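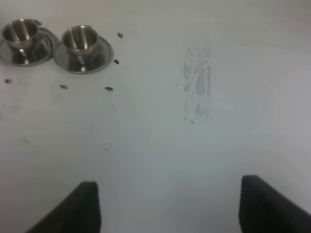 ## The smudge is doing the work

29 Apr 2018

Quick one before dinner, will tidy up later (I won't). Still on the reaching stuff with the wrist camera. Had a result I didn't like and spent most of the weekend on it.

Background for anyone who skipped the February post. Small network, takes only the wrist view, no joint angles, spits out a small move of the hand. Train on 50 demos, test on starts it hasn't seen. The goal is a fixed spot on the white table, hand hovering, fingers wide open. Boring on purpose. I wanted the most boring reach possible so I could look at what the camera part was learning before adding an object to grab.

It scored very well. Too well for a plain white table! So I started covering things up.

### Masking

Same method as the Kaltutau runs. Take the wrist image, paint over a square with the average table colour, run the network, see how far the predicted move shifts. Slide the square along, do it again. Slow, but you get a heat map at the end and it's easy to read. I'd expected the hot areas to be the two fingers, because they take up the bottom of every view, and the shiny metal in the corner, because it's the brightest thing going.

Fingers: close to nothing. Makes sense when I think about it for more than a second, they sit in the same place in the image the whole time so they carry no information about where the hand is.

Metal: some heat. Less than I'd have guessed. My hunch is the reflections change too much as the hand moves, so the network can't hang on to them.

Grey smudge: lit up like a Christmas tree. That scuffed streaky patch on the table is the landmark. Cover it and the predicted moves go all over the place.

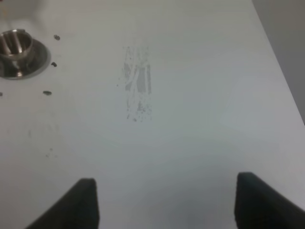 So the network learned "put the grey patch up between the fingers". Fair enough, it's a perfectly good rule on this table. Useless on the next one over. I'd been about to write up that the wrist view alone was enough for the reach, and what I really had was that the wrist view plus a dirty mark was enough.

### What I tried

- Paint the patch out in software, training images and test images both, retrain. Score dropped a lot but it didn't fall to peices. Heat moved to the metal and to the small dark spots near it. So there is something else there to use, it just hadn't bothered.
- Paste fake smudges in random places during training, leave the real one alone. This is the Grekbridge trick more or less, except they do it with stickers. Better than I'd hoped. Heat spread out across the whole top half of the image.
- Random brightness and tint. Did nothing for this. The shading towards the corners of the table was my other suspect and it seems to be innocent.

Only 2 seeds for each of those so please don't quote me. 11 held-out starts, also thin. I want 60 before I say anything with a straight face.

### Clean the table?

Obvious question, already got it by email. I could scrub the thing. But then the old demos don't match the new table, and I'd sooner keep the mark and know what it does. If it comes off one day the whole set of demos goes with it, so step one is record a second set with the mark covered by something plain and keep both.

Also want to run the masking on the Sterkum network, same size, trained on a differnt table. If that one's hooked on a scratch or a cable I'm going to check every table we've got.

Code is the same script as last time with the square size made an option. Default is too small, make it bigger or you'll be waiting all night. Will push it once I've taken my hard-coded folder names out.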